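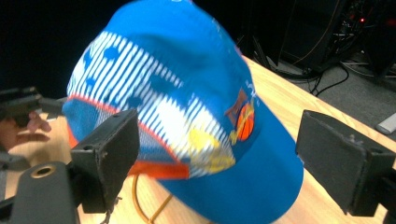
Grandico basketball cap, royal blue
Review by Benjie Catacutan, 05/10/2025

Quick one, typing on my lunch break. Bought this for pickup games and the walk home after. Wearing it since January, so it's had a fair shot.

Color is great. Really bright blue, same on the crown and the brim. White front panel with the thin blue stripes, little basketball logo off to the side. Orange on the underside, which I didn't care about at first and now kind of love. My brother says it looks like a kid's hat. Fine.

Fit: runs a bit small. I have a big head, so take that how you want. Went up a size after the first one pinched over my ears. Exchange took 5 days, no arguing.

Brim came pretty flat. Bent it by hand over a couple evenings and it held. Don't put it in the washer!! Did that to my old Driltholm cap and the front panel never sat right agian. This one gets cold water and a toothbrush, then dries on top of a bowl.

Gripes. Sweatband is scratchy the first week. The white panel shows every thumbprint, so grab it by the brim. And the tag inside is huge, cut mine out with nail scissors.

Would I buy another, yes, probaly the same color. Four stars, one off for the sweatband.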